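**Curnik project – progress report to the Tanguy Fund**
Submitted by Clollover, Oseo site, 26 Jun 2018
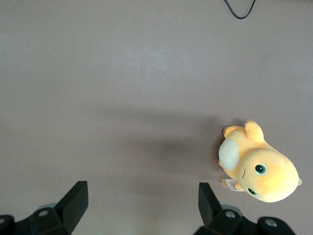

## Work done this period

We set out to collect demonstrations of simple pick-and-place tasks, with an operator driving the arm by remote control and watching the wrist view. The first task set uses soft toys, including the yellow plush. We recorded 116 demonstrations with it and kept all but 7. The ones we dropped had gaps in the log where the control link lagged.

Each demonstration starts with the gripper open above the table and the toy placed by hand. Operators change the toy's position and the way it faces between runs. Early on they tended to put it near the middle, so we now work from a printed list of starting positions that includes the far left and right of the view.

We also tried hand guiding, where the operator holds the arm and moves it directly. It was quicker to learn, but the operator's hand and sleeve kept getting into the wrist view. We have gone back to remote control for soft objects and will keep hand guiding for tasks where the camera matters less.

## Problems

- The plush gives when it is squeezed, and operators closed the gripper too far. We lowered the closing force and repeated the first 20 runs.
- Shadows on the tabletop change with the position of the arm. We are keeping them in the recordings – the trained system will have to deal with them anyway.
- New operators need more practice than we planned for. Most of the trouble is with turning the wrist to line up with a toy that lies at an angle.

## Next steps

We will train a first version on the plush recordings and test it at Oseo before adding more objects. There are 4 more soft toys on the list. The task after that is placing a toy in a bin, which needs a second fixed camera. The camera is on order.

## Budget

Spending is within plan. Operator hours are over, and equipment is under by a similar amount. We ask to move the difference between the two lines and will send the revised table with the September report.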